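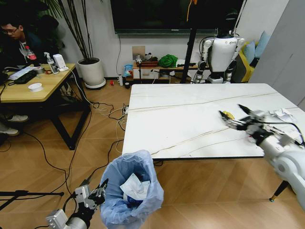
O Uretti é um conjunto de medições de portáteis de jogos, recolhidas com paciência (e com bastante café) para responder a uma pergunta que me faziam todas as semanas: quanto desempenho se perde quando a máquina aquece a sério? Cada linha corresponde a uma sessão completa, com temperaturas, frequências, consumo e ruído. Peço desde já que leiam a coluna "superficie" antes de comparar seja o que for, porque um portátil pousado numa manta não respira como um portátil pousado numa mesa de tampo liso, daquelas brancas com padrão de mármore e veios dourados, e a diferença vê-se logo nos valores da ventoinha.

O que está incluído

A versão 2 tem 2,367 sessões, guardadas em CSV, com um ficheiro por modelo. As sessões duram 15 minutos cada, sempre com a mesma cena de teste, e o registo é feito pela ferramenta Clolell, que corre em segundo plano e pesa muito pouco no processador. A primeira versão tinha aproximadamente 1,000 sessões e continua disponível na pasta "antigo", para quem já tinha gráficos feitos com ela e não quer refazer tudo - eu compreendo perfeitamente!

Colunas principais

modelo: nome interno do portátil
superficie: mesa, manta, colo ou suporte elevado
temp_cpu e temp_gpu: em graus Celsius, média por segundo
freq_cpu: em MHz
ruido: em decibéis, medido à altura dos ouvidos
perfil: silencioso, equilibrado ou turbo
notas: texto livre, por vezes demasiado livre

Como usar

Descarreguem a pasta "dados", abram primeiro o ficheiro "leia_primeiro.csv" e só depois juntem os restantes. O separador é o ponto e vírgula. Quem usa folhas de cálculo deve escolher a codificação UTF-8, senão os acentos das notas ficam uma desgraça.

Problemas conhecidos

Os portáteis da série Mandura comunicam a temperatura da placa gráfica com algum atraso, e por isso os picos aparecem deslocados em relação ao consumo. Não corrigi nada nos dados originais. Há também sessões de abril em que o microfone estava mal calibrado; têm o campo "ruido" vazio e foi assim que preferi deixá-las.

Agradecimentos e contacto

Um abraço grande à Palesa Cele, que escreveu o leitor de sensores e reviu as unidades de todas as colunas, e à equipa do laboratório Mahlangu, que emprestou as máquinas mais recentes. Se encontrarem um valor estranho, abram um pedido no repositório com o nome do ficheiro e o número da linha. Respondo quase sempre ao fim da tarde - às vezes com um dia ou outro de atraso, mas respondo.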